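Notes from the Pilton visit, July

The Pilton workshop is a shared space behind a row of garages. Lucinda Baptiste and Zulmira Cunha have been building a cooking arm there and at Lucinda's house, where the stove tests are done. I went to both.

The workshop half was mostly software. Their controller, Mivodex, runs on a used desktop and logs every move to plain text. The log held 1,468 moves on the day I came, of which 1,109 finished without a stop. Most of the stops were force limits set too low for a full pan. Zulmira raised the limit once and lowered it again after a bent handle.

At the house we went through the saucepan routine: grasp by the handle, lift clear of the grate, hold, set down. Lifts are kept short, and the gripper stays on the handle throughout. 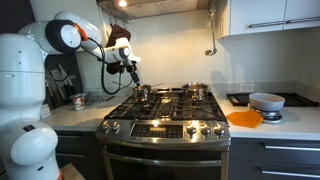
How is the arm taught a new position?

Zulmira guides it there by hand at low speed, saves the point, and then edits the height in a text file. A full routine takes 2 hours to enter and check.

Burners stay off during teaching. The stop button is on a long lead, and whoever is not typing holds it. Lucinda wants a second button by the door before any test with hot water.

Open items when I left: a new cable clip, finer control of the set-down speed, and a backup of the point files. Parts for the clip are on order from Erden.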